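Packing Room Automation Meeting, 4 November 2021
Binside, upstairs break room

I took these notes myself, so blame me for the spelling! We had most of the day shift plus Nafula Koech, and Vuler dialed in for the first half (the sound was awful until we moved the phone).

Notes from last time: fine, no changes.

First up was the arms. The two-arm table did 293 bins last week against 345 for the hand table next to it. Vuler says the gap will close once the grip settings for the soft pouches are sorted out, and they want 7 more shifts before anyone judges it. We said okay, but we'd like to see the numbers every Friday and not just when they look good.

Then we got onto the part everybody had come for, which is what the job is now. I've been on that table since it started and I'll say what I said in the room: my back feels great, my head is tired. You're watching two grippers and a bin all day with your own hands going in and out, and it's a different kind of work from packing. I like it, mostly. I'd like it better with a real break in the middle.

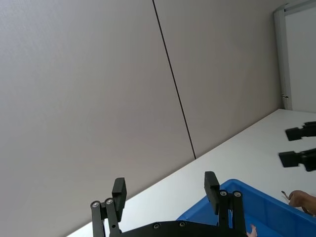
Nafula said the pace was her problem with it, that at the hand table she could speed up before lunch and ease off after, and with the arms she's always fitting herself around somebody else's rhythm. A few people nodded hard at that. We agreed to try swapping tables every two hours, starting Monday.

Pay grade: still open. If we're clearing faults and resetting the arms, that's more than packing, and the job sheet ought to say so. Management will bring a draft to the next meeting.

Training: the Ongart course has seven places. Night shift gets first pick this time (fair enough, they missed the last one).

Also, the Plesturar tablets keep logging people out. Please write down the time when it happens!

Next meeting is later in November, same room. I'm bringing the donuts.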